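April 13, 2020

Fixture board day. Started at the bench before eight with the second print of the Pleka board, the light gray one with the rounded corners. The first print had warped along the long side and went into the scrap bin last week. The new one sits flat on the extrusions. I checked it with a straightedge in both directions and could not get a feeler gauge under any corner.

Layout is unchanged from the drawing: narrow upright slots and rectangular pockets, all raised from the face. 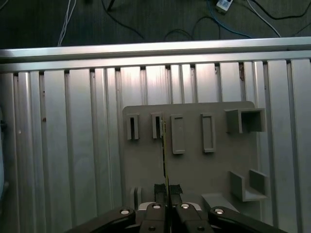
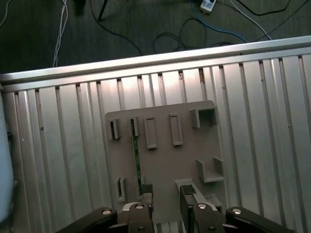

The slots are the part I have been arguing with Nives Mancuso about since the first drawing. She wants them tighter so the strips stand straight. I want a lead-in chamfer at the mouth and would accept a little lean. Today I measured the lean instead of discussing it. With the strip fully down, the top edge moves 0.6 mm side to side by finger pressure. The drawing allows 1 mm. I consider the matter closed. Nives will not, and she is entitled to another look when she is back at her desk.

Ran 40 insertions by hand into the left slot, same strip, no lubricant. 37 went down on the first push. The other three stopped at the mouth and needed a small rotation before they dropped. All three were in the first ten, so either I was getting better at it or the slot was losing a burr. Looked with the loupe afterward and found a shiny line on one side of the mouth. Burr, then. Next print gets a pass with the small file before any counting starts, otherwise the numbers mean nothing.

The pockets are less interesting. The Drusex plates drop in and lift out with a fingernail. Depth is good. I would like a finger notch on the lower side but that means moving the border, and moving the border means a new drawing number. Left it alone.

Cleaned the table after lunch. The grooves collect everything. Took the vacuum with the crevice nozzle down each one, then a rag with alcohol on the top of the ribs. The specks are in the surface and do not come off. Tried the Karakaya polish paste on one short length at the end. It made that length brighter than the rest and did nothing to the marks, so now there is a bright patch as well. Put the tube back in the drawer.

The cables on the carpet need a proper run. I have asked for floor channel twice. Duygu Türkmen called at three and said the channel is on the Candetti order, delivery in June, 100 mm wide with a split lid. Told her June was fine if the lid stays on this time. In the meantime I will sort the blue one and the white ones into separate loops with hook-and-loop ties, labels at both ends.

Parts order also went in: 2,520 for the lot, including the spare T-nuts and two more rolls of the gray filament. Duygu wants the invoice split across two accounts. I sent her the line items and let her do the split.

Tomorrow: file the slot mouths, repeat the 40 on the second slot, write both sets on one sheet. Bring the good calipers back from home. The ones here read 0.02 high when closed and I am tired of subtracting.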